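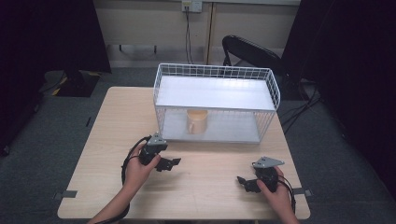

Home Features Food Homes Letters

The trouble with the four-day kitchen

Brirnotus will sell you a fitted kitchen in four days. The firm's Purnley showroom says so on the window and again on the receipt. I have spent April talking to people who bought one, and I am still waiting to meet the four days.

The clock, you learn, starts when the old units are out and the walls are "ready". Who makes them ready is your affair. One couple in Irness paid a plasterer for nine visits before the fitters would carry a cupboard indoors. Their kitchen took 84 days from deposit to working sink. The firm counts it as a success.

Then there is the price. The brochure offers doors from £140 each, but handles are extra, and so are hinges that close softly. A worktop joint costs £158. Moving a socket costs about £200, even if it only moves along the wall.

Žukauskas, the small joinery across the road, quotes seven weeks and doesn't apologise. Its customers grumbled to me about dust and a late oven. None of them had been promised anything quicker.

Brirnotus told me its terms are clear. They are, on page six, under the guarantee for drawer runners.

2022-04-28

Contact us | Copyright Purnley Features | Back to top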